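Ticket: Comment moderation queue, protest coverage
Site: Darerwood Courier
Status: Resolved, monitoring

Reported: comments under the story on the protest outside the Stultton councillor's home were going live without review. 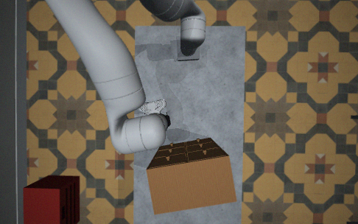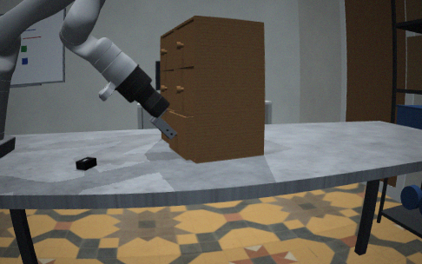 Page last changed: May 2026

Steps taken

1. Checked the story settings. Pre-moderation was on. The Nkuna filter was set to hold any comment containing a street address.

2. Pulled the log. 53 comments had skipped the queue. All came in through the Nenstead mobile app, which was still posting to the old endpoint.

3. Closed comments on the story and hid the 53. Of these, nine gave a home address or part of one. Those were deleted and the accounts suspended under the harassment policy.

4. Redirected the app to the current endpoint. Posted 27 test comments from a staff account. All were held.

5. Cleared the cache. Readers were still seeing an old copy of the thread, with around 3000 views on it.

Still open: the word list doesn't recognise "Cres" or "Pde" as street abbreviations. Raised with Nkuna support, no reply yet. Until it's fixed, editors should keep comments closed on any story that mentions a politician's home or neighbourhood.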